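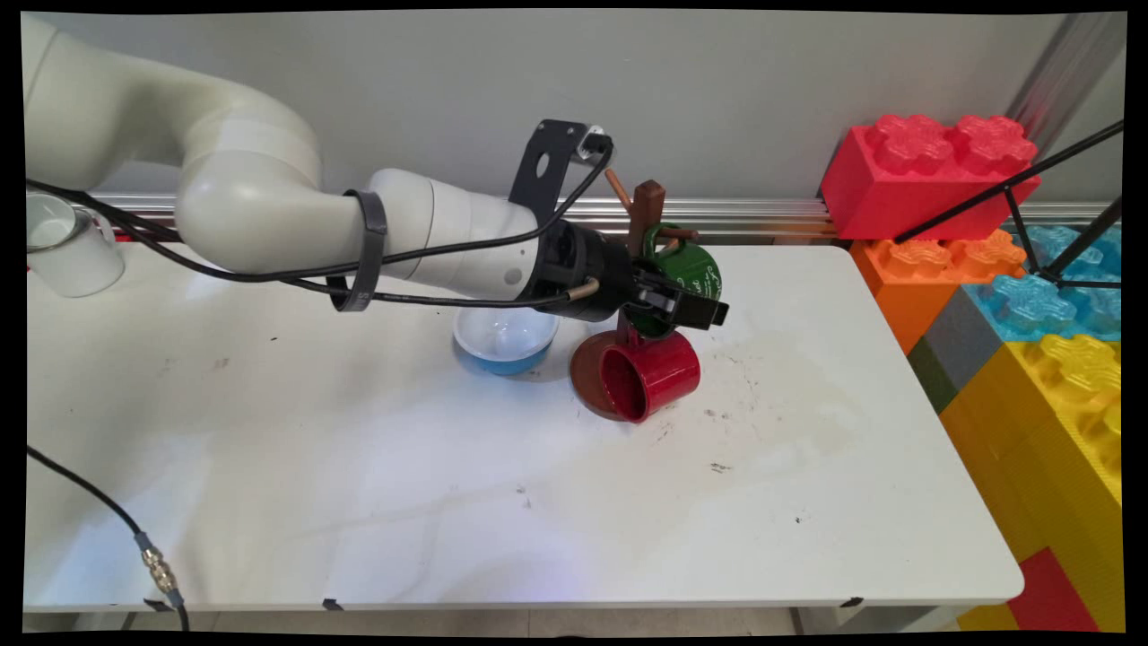

Datasets > Household > Brisari Tabletop Crockery

Search datasets Clear

Overview Files License Contact

# Brisari Tabletop Crockery

Short recordings of everyday crockery on a white tabletop - mugs, a bowl and a wooden mug tree.

## Contents

- Mugs: green, red
- Bowl: white interior, light blue outer band
- 100 recordings in 6 folders

Folder 3 was relabeled in February. Earlier copies should be replaced.

## Contact

Maintained by Janka Krajčí and Devendra Uniyal, Rillville. Last revised 28/08/2018.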